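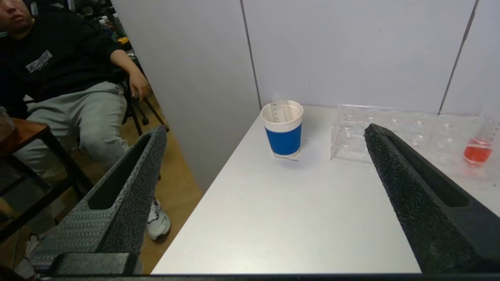 Teaching by hand is slow. Anyone who has spent a morning at Hultstead will tell you so, and they'll say it while resetting the bench for the next go. You drive the arm yourself, remotely, and it keeps what you did: the path, the speed, the little wobble before you commit. The Orketar team started with lab chores because the objects are cheap and awkward. A paper cup with a blue band, a clear tray of round wells, a bottle with some red liquid in it. Clear plastic is the horrible bit. Hard for a camera, hard for the person on the controls too, who is judging distance off a screen and getting it wrong.

So, repetition. 519 demonstrations since November, of which 111 were binned. Too jerky, mostly. Or the operator paused to think, and a pause gets learnt as well — the arm will stop mid-air and dither, exactly like its teacher did at ten to five.

New operators get 7 practice runs before anything is kept. Most want more. The software, Istex, replays each one straight after, which is a bit like hearing your own voice on an anserphone.
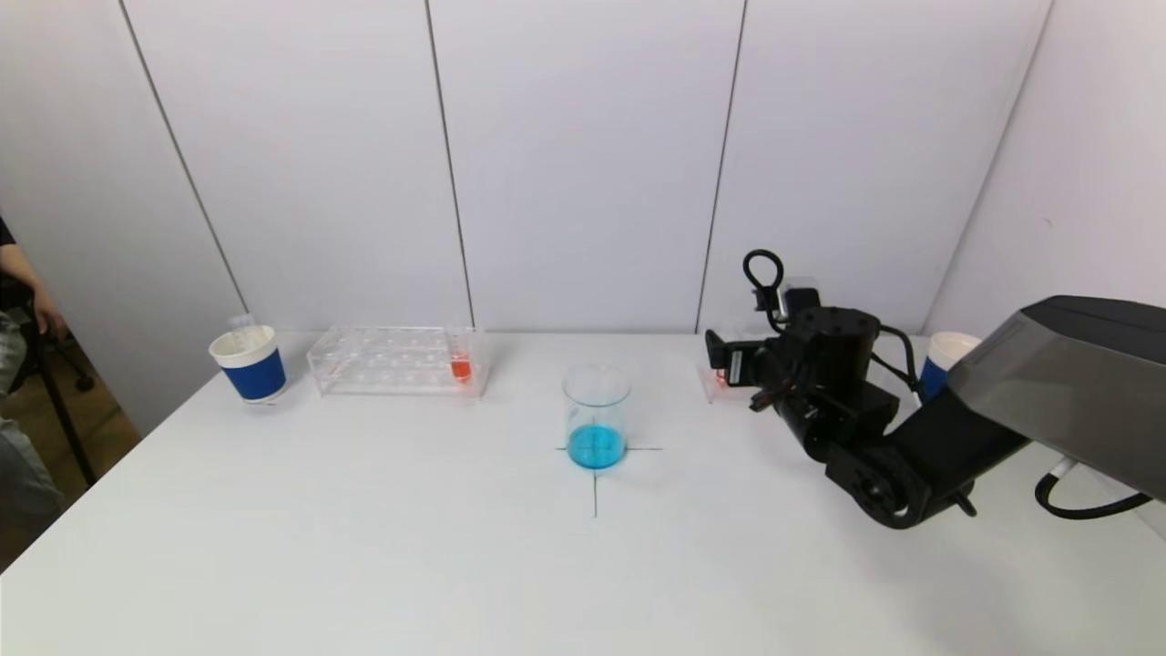
Position matters more than people expect. Start every run from the same spot and the arm learns the spot, not the job, so things get shuffled between takes. A thin black cross on the table gives everyone a fixed point to work from, and the beaker of turquoise liquid stands on it, with test tube racks either side. Move the racks, keep the cross. Next take.

Agbeko, who supply the training plan, want six tasks by summer. Two are done. Pouring is not one of them and nobody at the bench will be drawn on a date. Better hands first, they say. Then maybe a faster arm.

Back to the controls, then. Gripper over the rack, down a touch, too far, up again. Bin that one to.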